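The Wijaya Fold-Down Drying Rack, After a Whole Year of Wet Towels

By Matilde Torres
29 Oct 2019

I have owned so many bad drying racks. The wooden accordion kind that pinches your fingers, the wire one that leans a little more each month until one night it lies down with all your socks on it, the over-the-door thing that took the paint off the door. So when my sister-in-law Larasati got a Wijaya rack for her apartment and would not stop texting me about it, I rolled my eyes and then ordered one anyway. It cost $49, and I've hung almost 300 loads on it by now. I love this rack!

It mounts on the wall and folds flat when you're done. Pull the bottom edge toward you and the whole front drops down into three tiers of rods, with the longest on top. Folded up it sticks out about as far as a picture frame, and mine lives behind the bathroom door where there used to be a towel hook and nothing else. I can close the door with the rack empty. With the rack full I can't, but two people in this house have learned to knock.

Putting it up took me an evening, mostly because I spent so long looking for my level. The holes have to be dead even or the arms won't lock on one side. The screws in the bag are fine, but the plastic wall anchors are junk — I bent one just pushing it in. Buy better ones while you're out, or find the studs. Mine is in one stud and three good anchors and it hasn't budged, even the time I hung a wet bath mat and a pair of jeans on the same side.

Now the rods. They're coated metal, smooth all the way around, and they're spaced wide enough that shirts on neighboring rods don't touch. This was my biggest gripe with every rack before it. A T-shirt folded over a rod dries overnight in my bathroom with the fan off, and leggings are dry by breakfast. Towels take longer (towels always take longer), so I put them on the top tier, one to a rod, and flip them before bed. There's a little notch at the end of each rod that holds a hanger in place, and I ignored the notches for months before I tried one with a blouse. Now all my work shirts go there and I've pretty much quit ironing.

What don't I like? The hinge squeaks. A drop of oil fixes it for a few weeks and then it squeaks again, and it's loud if you're doing laundry while somebody sleeps. The white coating picks up dye, so there's a faint blue line on the second tier from a new pair of jeans, and I've scrubbed it with everything I have. And it's not made for sheets. You can get a fitted sheet on there if you fold it in quarters, but the middle stays damp forever, so mine still go over the shower rod.

I also tried the Ison, the tabletop one with the mesh shelf, when we stayed with friends. It's great for sweaters! If you knit, or you own a lot of wool, get that one and keep it under the bed. For a regular week of regular clothes it's too small, and you'd be drying in shifts.

A few people asked in the comments on my detergent post whether the Wijaya is okay for renters. You'll have four holes to patch when you move. Larasati's landlord said yes as long as she filled them, so I'd just ask. The company sells a longer version too, and Mwajuma wrote in to say hers has been up in the garage since last November and holds her whole family's swim stuff.

Would I buy it again? Yes, and I already did — the second one is going up in the hallway as soon as I find that level.

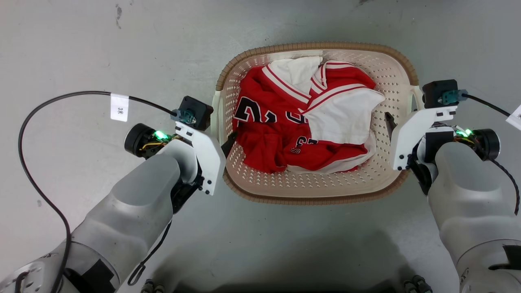 LAUNDRY & CLOTHES CARE

Jerseys with big printed numbers do well on the hanger notches too. Wash them cold and inside out, shake them hard when they come out of the machine, and get them up right away so the numbers don't dry with a crease in them. Keep them out of the dryer, and if you have a red and white one, give it a load of its own the first couple of times.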